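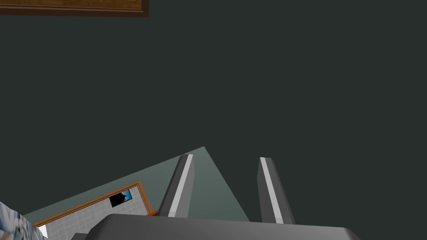 挂画这件事我拖了大半年,从搬进来那天拖到夏天,最后逼我动手的是Litcombe这套挂画工具。东西是一月份年货打折那阵子顺手买的,195块,收到以后往玄关柜里一塞,前阵子找雨伞才又翻出来。我对挂画本来就有点心虚,上一个房子里那几幅没有一幅是平的,客人来了嘴上不说,头会往一边歪!偏偏我又喜欢深色墙配深色框,深灰绿的墙面上压一条近乎酱红的深棕框边,中间再露一点金棕色的木纹,好看是真好看,可是墙这么一大片干干净净的,什么都没有,底下那条框边就成了唯一的一道横线,斜一丁点都藏不住。白墙上还能靠插座、开关、踢脚线打打掩护,这种墙没有掩护。所以这套工具到底能不能让一个手笨的人把画挂平,是我最关心的,下面就围着这个说。

先讲盒子里有什么。一把带水泡的定位尺,一把小锤子,一卷钢丝,大中小三种挂钩各一包,膨胀管和螺丝一包,一沓可移除的定位贴,一支铅笔,还有一本折页说明书。装在一个灰色的拉链布包里,布包挺厚实,拉链顺滑,这点我给好评,我最讨厌那种工具装在吸塑盒里,第一次拿出来以后就再也塞不回去的。铅笔是扁的,木工那种,放桌上不滚,我现在拿它写购物清单。

说明书得吐槽两句。中文那一面一看就是从别的语言硬翻过来的,"请将吊物的心置于目光",我对着这句想了好一会儿,后来翻到英文那面才明白是说画的中心要对着视线高度。图画得倒是清楚,基本上可以不看字。不过有一张图把挂钩画反了,如果你照着那张图装,钩子口朝下,画是挂不上去的,我真的照着装了一次,站在椅子上举着画框找不到钩,胳膊都酸了才反应过来。

定位尺是整套里的主角,也是我买它的理由。原理很简单:尺子上有一个可以左右滑的小卡扣,卡扣背后带一根短针,你把画背面的挂绳或者挂片套在卡扣上,举到墙上比位置,觉得对了就往里一按,短针在墙上扎一个小眼,那个小眼就是打钉子的地方。以前我是怎么干的呢?量画框高度,量挂绳绷紧以后离上沿多远,拿手机按计算器,在墙上画叉,钉完发现低了,再往上挪一点钉一个新的,画后面藏着一片筛子。用这把尺子以后,单点挂的小画基本一次到位,真的很爽,第一幅挂完我还不太相信,退到门口看,又退到走廊看,蹲下来看,都挺好。

卡扣的阻尼调得不错,滑起来有一点涩,停在哪儿就在哪儿,不会你一抬手它自己溜走。刻度是刻上去再填漆的,我用酒精擦过胶印子,漆没掉。尺子本身是铝的,不算重,单手举没问题。缺点是短针外面那个保护帽太小,颜色还跟尺子一样,掉地上根本找不着,我的已经不见了,现在用一小块橡皮套着。家里有小孩的千万留神,那根针挺尖的。

双点挂就没那么美了。宽一点的画背后有两个挂片,需要两个卡扣同时定位,说明书上画得很轻松,两边各一按,完事。现实是人只有一双手,画一大,你又得托着它的重量,又得盯着水泡,又得往墙里按针,哪只手来按?我的办法是先不举画,把尺子平放在画背上,把两个卡扣对准挂片的位置锁住,然后只拿尺子上墙,看着水泡调平,再左右各按一下。这样做没有画挡着,轻松得多,唯一的麻烦是你得先知道画的上沿要在哪儿,所以我先拿美纹纸在墙上贴个轮廓。这个办法说明书里没写,我觉得应该写在第一页。

水泡要单独说说。尺子中间那个水泡是黄绿色的,线画得细,白天看很舒服,晚上开顶灯就有点反光,要歪着头躲开那个亮点。准不准呢,我的土办法是贴着墙按水泡画一条线,然后把尺子左右掉个头,再贴着同一条线看水泡在不在中间,在就是准的。我这把掉头以后还在中间,很满意。建议大家不管买哪家的都掉一次头试试,费不了什么工夫,要是不准趁早退。我之前那把Espinoza的水平尺就是掉头不认人的,正着看是平的,反着看是斜的,我还以为是我家房子歪,冤枉了房子好几年。

说到房子歪,这里有个坑我必须提醒一下。老房子的天花板和踢脚线很多都不是水平的,你拿水泡调得端端正正,挂上去一看,还是觉得斜,因为旁边的天花线在斜!我客厅那面墙就是这样,挂第一幅的时候我反复看水泡,水泡一点问题没有,眼睛就是别扭。后来我把画往下挪了一截,离天花线远一些,立刻顺眼了。要是你家层高低,画没办法离开天花线,那我觉得听眼睛的,稍微往天花线那边迁就一点点,反正没有人会拿着水平尺来你家做客。

然后是锤子。锤子我不推荐。锤头小,手柄短,敲敲无痕钉那种小钉子还凑合,遇到水泥墙就跟挠痒痒一样。手柄外面包了一层软胶,刚拆封味道很冲,我放阳台散了好几天。它唯一的优点是轻,包里带着不占分量。家里有正经锤子的直接用正经锤子。我后来把这把小锤子放在厨房敲核桃了,垫块布,敲得挺好。

挂钩的情况要分墙说。我家有两种墙,一种是隔断出来的石膏板墙,一种是外侧的实墙。石膏板上用的是那种斜着进钉的小钩,钉子角度是钩子自己定好的,顺着敲进去就行,小号和中号都很稳,我挂了一段时间没有发现往下坠的迹象。大号我不太敢用在石膏板上,包装上写的承重数字很漂亮,可是石膏板那个东西大家都懂,钩子撑得住不代表板子撑得住,重的画我还是找了龙骨再打。找龙骨这套工具帮不上忙,得另外有探测器,或者像我一样拿一块磁铁在墙上慢慢蹭,蹭到吸住的地方就是有螺丝,沿着上下再找,一般能找出一条竖线来。土是土了点,管用。

实墙上就必须电钻加膨胀管了。包里给的膨胀管是白色的,质地偏软,我打的孔稍微大了一点点,塞进去就跟着螺丝一起转,转得我火大。后来换了五金店散称的那种带倒刺的,一拧就紧。如果你也是实墙,膨胀管就别指望套装里的了,去楼下五金店抓一把,便宜得很,老板多半还会问你打多大的孔,顺便把钻头也给你配对。

打孔之前贴定位贴,这个小东西我很喜欢!一张一张圆的,中间有十字,贴在短针扎出来的小眼上,钻头对着十字下去不打滑,打完撕掉,不留胶。我特意在刚刷了没多久的墙面上试过,撕下来漆是好好的。不过我那面墙是亚光深色漆,深色亚光有个老毛病,手一摸就有印子,撕贴纸的时候指甲刮到一下,出来一道发白的细痕,用湿布擦淡了一些,侧着光还能看到。这不能怪贴纸,怪我指甲。刷深色亚光墙的朋友,挂画的时候戴双棉布手套吧,真的,我挂完最后一幅才想起来。

钢丝也聊聊。附的这卷是多股绞的,外面没有包塑,剪断以后头会散开,扎手。绕的时候要留长一点,在挂环上穿过去再绕回来,紧紧地缠在主线上,缠好了拿胶带包一下头。钢丝绷得太紧或太松都不行,太松的话画会往前倾,上面离墙一大截,看着像在低头认错,太紧又不好往钩子上挂。我的习惯是拎起中点,看它离画框上沿还有一段安全距离,从正面看不到钩子就可以了。另外画框下面两个角的背后最好贴上小胶垫,一来防止刮墙,二来走路关门震动的时候画不容易跑偏。套装里居然没有配胶垫!这么便宜的小东西,配一板能怎么样呢,我是从柜门防撞垫那里挪用过来的。

再说说我拿它跟别家的对比。动手之前我犹豫过要不要把Litcombe退了,换Zarnik的激光款,那个735块,能在墙上投一条水平线,还带个自吸底座。我借来用过一个周末,线是真漂亮,挂一整排画的时候特别省心,一条红线打过去,所有画照着它来就行。可是深色墙上那条红线白天几乎看不见,我得把窗帘全拉上,摸黑干活,很滑稽。还有那个自吸底座,对墙面要求高,稍微有点肌理就吸不住,啪一下掉下来,我心脏也跟着掉一下。如果你家墙是浅色的,又打算挂一整面照片墙,Zarnik值得考虑,能借到就更好,毕竟这种东西一年用不了几回。只挂零零散散几幅的,Litcombe的尺子足够了。

Witden的无痕挂条我也用过,就是那种撕开一贴、魔术贴一样扣住的。租房的时候是我的救星,轻的小框没问题,要调整也方便,拿下来再扣回去就行。缺点是怕潮,黄梅天掉过一回,半夜哐当一声,我抄着拖鞋出来以为进贼了。另外它拆的时候一定要顺着墙往下慢慢拉,往外扯的话漆皮会跟着一起下来,这个亏我吃过,押金也跟着吃亏。现在自己的墙,能打钉子我就打钉子,心里踏实。

差点忘了说钱的事。工具便宜,框是真贵。我这次一口气把攒了好几年的东西都拿去裱了,裱框店结账2,763块,拿到小票的时候沉默了一会儿。里面大半是框条和玻璃的钱,我选的都是深色实木,做角的那种工艺又要另外加。后来自己也试过用网上买的成品框装,差别主要在四个角上,便宜的框角拼得不严,斜缝里能看见白茬,浅色框不明显,深色框一眼就能看到。补救的办法是拿颜色接近的家具补色笔描一下,干了用布蹭蹭,离远了看不出来。要是预算有限,我建议把钱花在每天都会走过的地方那一两幅上,书房角落里的随便框框就行了。

挂高度这个问题,网上说法一大堆,什么中心离地多少多少,我试下来觉得要看你在那个房间里是站着多还是坐着多。走廊是站着走过去的,高一点没关系,沙发后面、餐桌旁边都是坐着看,按站着的视线去挂就会飘,跟下面的家具脱开了,各过各的。我餐桌边那幅挂了两次,头一次照着网上的数挂,吃饭的时候老觉得头顶有个东西,往下挪了一截才舒服。旧的那个钉眼正好被画挡住,省得补墙,这算运气好。

补墙的话,顺便讲一句,小眼用补墙膏抹平,干了拿细砂纸轻轻带一下,再用原来剩的漆点一点。深色漆点补一定要用小海绵或者干一点的刷子去拍,别来回刷,刷出来会有一块亮斑,比钉眼还显眼。剩漆记得留着,拿个玻璃罐密封好,贴张纸写上是哪面墙的,我就没写,现在柜子里两罐灰绿色,一深一浅,每次都得蘸一点抹在纸上等干了才知道是哪罐。

有人可能要问这把尺子除了挂画还能干嘛。我拿它装过一次毛巾杆,定位那两个孔很方便,也比划过挂镜子,不过镜子太重,最后还是请师傅来装的,师傅看了看我的尺子,说这玩意儿还挺好使,然后掏出他自己那把一米长的大水平尺。厨房挂杆也能用,只要是背后有两个挂点的东西都可以。搁板就不行了,搁板的孔通常在支架上,卡扣套不进去,还是老老实实拿铅笔画。

客服我联系过一次,就是为了那个丢掉的保护帽。问能不能单买,对方说没有单卖的配件,可以登记一下,有消息通知我,到今天也没通知。态度是客气的,回复也快,可惜没解决问题。倒是提到挂钩图画反了的事,对方说已经有别的买家反映过,新印的说明书会改。我不知道现在发货的是新的还是旧的,你们收到了看一眼,钩子口朝上就对了。

给分的话,定位尺单拿出来我愿意给很高,定位贴和布包也好,挂钩中规中矩,膨胀管和锤子就当是凑数的,整体算下来五分给四分。要是哪天单卖尺子加定位贴,价格再低一点,我会买一份送给我妈,她家客厅那幅大花从我上中学歪到现在了。

补充几个买之前值得留意的地方:尺子长度有限,画背后两个挂片隔得特别开的,卡扣够不到头,下单前先翻过来量一下。瓷砖墙不适用,短针扎不进去,得换玻璃钻头和别的定位办法。贴了墙布的墙可以用,扎眼比漆面还不显。颜色有灰和橙,我买的灰,建议买橙的,干活的时候随手一放,灰的真的很难找,我有一回找了半天,就夹在自己胳膊底下。

卧室还剩一幅没挂,尺寸比较大,等周末家里有人搭把手再弄,到时候如果大号挂钩出什么状况,我再回来更新。

2025年7月8日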